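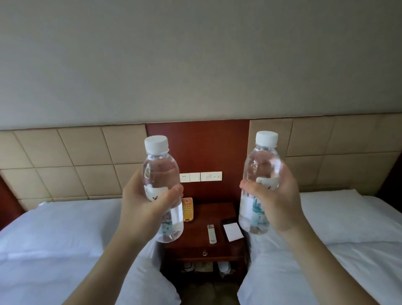

Owino
Dataset maintainer, Jedbridge

Jedbridge Bottles: README

Last revised 8th October

Summary

Jedbridge Bottles is a set of short head-camera recordings used to compare two parallel grippers, the Lutar and the Sosix, on two-handed handling of clear drinks bottles. Human demonstrations are the reference; the arm trials repeat the same tasks with each gripper in turn. The cover still comes from the human part, task B2 (hold two bottles side by side).

Contents

human/ 439 clips, bare hands, head camera
lutar/ 328 clips, both arms fitted with Lutar
sosix/ 328 clips, both arms fitted with Sosix
labels/ one text file per clip
splits/ train and test lists

Tasks

B1: lift one bottle and set it down
B2: lift two bottles, one per hand, and hold them up together
B3: pass a bottle from left to right
B4: turn a bottle until the label faces the camera

Rooms

Human clips were recorded in furnished bedrooms, arm clips on a bench. Backgrounds therefore differ between the parts. A model trained on human/ alone will meet pillows, headboards and bedside telephones that never occur in the other two folders. Crop to the hands before comparing scores across parts.

Labels

Each label file gives the task code, the start and end of contact for each hand, and the grip height as lower, middle or upper. In the cover still the left hand is labelled middle and the right hand upper. Grip height is judged by eye from the clip. Where the fingers hide too much of the bottle the field is left blank.

Grippers

Both grippers were run at 80 per cent of their rated closing force. Lutar has flat pads and Sosix has curved ones. The same controller settings were used for both, apart from the opening width, which is stored in the header of each label file.

Known problems

Depth is poor on the clear neck and shoulder of the bottles. The printed label usually gives usable readings, so pose estimates lean on it. B4 is affected most.

Left and right were swapped in the labels for B3 before the March release. Old copies should be replaced.

Clips recorded with a full bottle and with a part-filled one are not marked separately.

Use

Read the split lists from splits/ and do not shuffle across rooms. Clips from one room always stay in the same split. Report Lutar and Sosix results in separate columns, with B2 and B3 listed apart from the single-hand tasks.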